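Visit report: the near-contact group at Fletonell

I spent a morning in May at the Fletonell manipulation lab, which takes up the ground floor of the Domínguez building. The purpose of the visit was to see Rollura, a method for judging how far a robot's fingertips are from a surface in the last few centimetres before a grasp. Our own group has had trouble with exactly that part of the motion, mostly with cloth and thin flat parts, and the published short paper leaves out a good deal about set-up.

Pascual Saavedra, who runs the group, met me at nine and gave a short talk before we went through to the floor. I have put his talk and what I saw afterwards together here in the order that makes sense to me.

The problem

A camera mounted at the wrist loses much of its value as the hand closes in. The fingers cover the target, the covering on the hand takes up a large part of the view, and anything near the lens goes out of focus. Depth sensors do no better at this range. The unit Fletonell used two years ago returned nothing usable below its minimum distance, and on smooth pale surfaces it was noisy well above that. The usual answer is to move slowly and wait for touch sensing to report contact. For a rigid part this works. For a glove or a piece of knitted fabric, contact forces are small, and by the time the sensor fires the cloth has often been pushed aside.

Rollura uses the shadow of the hand as the missing signal. As a fingertip nears a surface, its shadow moves towards the tip and its edge gets sharper. At contact the two meet. The effect is well known and easy to see by eye. The work at Fletonell has been in making it reliable when the surface is patterned, when there is more than one lamp, and when the shadow falls across a step between two materials.

How the method works

The joint positions of the fingers are known, so the software can predict where each fingertip should appear in the wrist view. It searches a narrow region next to each tip for a dark area whose outline could have been cast by that finger. Two numbers come out: the offset between tip and shadow, and the width of the soft edge. Both go to a small network which returns a height and a confidence value. If confidence drops, the arm falls back to the slow approach.

Lamp position does not need to be measured in advance. The hand makes a short side-to-side movement before it starts down, and the path of the shadow during that movement gives the lamp direction well enough for the next few seconds. Saavedra calls this the wave. It costs time, and it is the first thing visitors suggest removing. The group tried that and put it back.

Training data came from people guiding the arm by remote control. There are 1,684 recordings in the current set, each one a single approach to an object on or near the floor. The floor was chosen over a bench because it gives a mix of surfaces close together, and because the group's funded project is about picking up clothing and household items at low height. Recordings are tagged by surface, item and lamp set-up. The tagging tool, Vinier, was written in house. I was given ten minutes on it and found it plain but quick, with single-key tags and a usable undo.

The floor area

The work area is smaller than I expected. Items go down at positions read from a printed list, the operator brings the hand in, and the recording is checked on screen before the next one begins. Grey streaked carpet was picked as the hard case for the method. Its stripes are close in darkness to a soft shadow, and early versions of the software locked on to them often. The pale surface is the easy case, where finger outlines can be read with very little processing. An approach that crosses from one to the other is scored separately.

A good part of the wrist view is taken up by the hand itself. The hand wears a black covering, and the creases in it shift as the fingers move, so a fixed mask does not work. The group redraws the mask from joint angles on every image and then grows it by a small margin. Saavedra said the margin took longer to settle than the network did. Too small, and a dark fold is taken for a shadow. Too large, and the real shadow is hidden at the point where it matters most.

The metal at the finger joints was also mentioned. Bright glints there can upset the exposure control on a small camera, which then darkens everything else. The present practice is to set exposure from a patch of the surface away from the hand and lock it for the length of the approach.

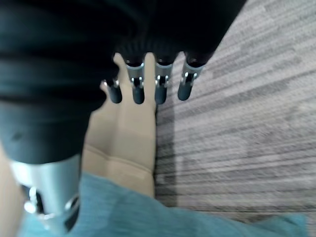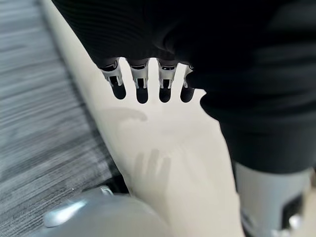 Wrist camera views from the floor area. First: fingers at the beige glove-like item, with blue fabric and carpet. Second: fingers over the cream surface, with a hand-shaped shadow lower down.

The second view shows why the pale surface is treated as the easy case. The separate fingers can be picked out in the shadow, and there is a blurrier one near the fingertips as well. Having two shadows in view is common and is handled by the wave: each is tracked, and the one whose movement fits a single lamp direction best is used. The other is dropped. I asked whether the second could be used as a check on the first. It can in principle, and a student is working on it, but the gain so far is small.

The first view is closer to our own problem. The dark band lies on the carpet beside the glove-like item, and both the fingers and the item contribute to it. The method has to separate the part that belongs to a finger from the part that belongs to the thing being picked up. At present it does this by keeping only the portion that moves when the hand moves, which assumes that the item itself stays still. With light fabric that is a fair assumption until the first touch and a poor one after it.

Results

The test set is 252 approaches, none of them used in training, with items and lamp positions mixed. A run counts as a success if the hand stops above the surface within the set tolerance and then closes on the item without pushing it. By that measure 46 runs failed. I went through the failure log with one of the operators. The largest group were approaches to dark cloth, where the contrast was too low for any estimate. The next largest were runs in which the shadow crossed from carpet to the pale surface partway down, and the software took the boundary itself for a shadow edge. A few were plain faults: a loose cable, and one run where the item had been put down at the wrong position.

I would treat the success rate with some care. The tolerance was chosen after a first look at the data, which Saavedra said openly, and there is no comparison yet with a touch-only approach on the same items. He expects to have that by the end of the year. The comparison that does exist is with an older version of the same software without the wave, and it shows a clear gain on carpet and almost none on the pale surface. That pattern is what one would expect if the wave is doing its job.

Light level matters less than I had thought. The lab normally runs at some 300 lux at floor level, and the group has worked at about half that with only a modest rise in failures. Even light from all sides is worse than dim light. With the ceiling panels at full and the side lamps off, confidence drops on nearly every approach and the arm simply goes slow. The fallback worked properly each time I saw it used, which I consider more useful than a small gain in the headline figure.

Live runs

I watched live runs for a bit under an hour before lunch. The approach is quick until the last part, then there is the wave, then a steady descent. The wave looks odd but is short. On plain surfaces the stop was clean. On carpet there was sometimes a small hesitation just above the pile, as the estimate moved between the top of the loops and the base. Saavedra regards this as a fault in how height is defined and intends to score against the top of the pile in future. I think that is right for cloth. It may not be right for a thin rigid part that has sunk in a little.

I asked for a run with the hand starting from a different angle, as most recordings seemed to come in from much the same direction. The first try failed and the next two were fine. Three runs prove nothing, but the range of starting angles in the training set is worth asking about again.

Points for our own set-up

The mask drawn from joint angles can be copied without the rest of the method. We currently use a fixed one and discard more of the view than we need to.

Locked exposure should be tried at once. It needs no new hardware and may account for some of the dark images in our March recordings.

The wave depends on having at least one lamp that gives a definite shadow. Our bay is lit from panels overhead, so a side lamp would have to be added and its cable kept clear of the arm.

Our finger covers are pale grey. The group had not tested anything but black and could not say what a lighter cover would do to the mask or to the shadow search. Saavedra offered to run our spare covers if we send them, and I have asked the workshop to pack a pair.

Fletonell will share the tagging tool on request, along with a small sample of recordings. The full set is held back until the longer paper is out. The sample includes failed runs, which I asked for specifically, and the notes that go with them are short but clear enough to use.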